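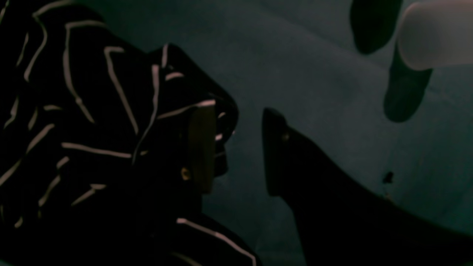
Calloway Travel Steamer

Product code 356

The Calloway is a small hand steamer for people who do not like to iron. It takes the creases out of shirts, dresses and curtains, and it fits in a cabin bag.

Fill the tank with tap water to the line, close the cap well and wait for the light to change colour. The tank holds 200 ml. Keep the steamer upright, and move it slowly from the top of the garment to the bottom. For dark fabrics, please use the cloth cover, so the metal plate does not leave shiny marks.

Not suitable for suede, leather or waxed cotton. Please always read the care label first.

In the box: steamer, cloth cover, measuring cup, storage bag
Cord: 2 m
Colours: grey, cream
Warranty: 2 years
Price: $54, GST included

Spare caps and covers are sold separately. The cover from the older Sollent model fits also on this one, but the cap does not.

The grey colour is back in stock in October. For questions about spare parts, write to Ieuan Gough at our service desk.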